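Sun 2 June

Casting notes, textured half-round bands, Drarov tree, second pour.

Burnout ran overnight on the revised schedule. Held at the top for 2 hours, then dropped to casting temperature. Flask went in level this time. Fill complete on all 6 bands, no porosity at the sprue under the loupe.

Shrinkage is still more than the Badano wax sheet predicts. Inside diameters came up short by a quarter size, so the masters need to go up before October. Texture held on the top two thirds. The smooth section at the back thinned too much in tumbling. Cut the steel shot time and finish that part by hand.

Pickle was slow. Replaced it with fresh Vasteo mix.

Binders under the desk, and the chair. 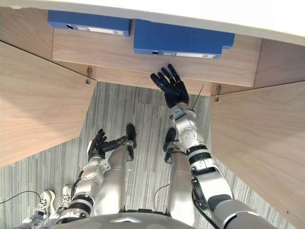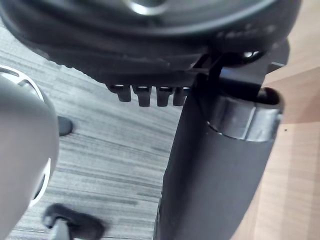

Stone seats next. The Rutkowska bur leaves a step at the girdle on anything under 1.5 mm. Try the older 70 degree bur on a scrap shank first and compare. If the step is gone, recut the two bands with loose stones and leave the rest as they are. Weigh the sprue button before it goes back in the scrap jar.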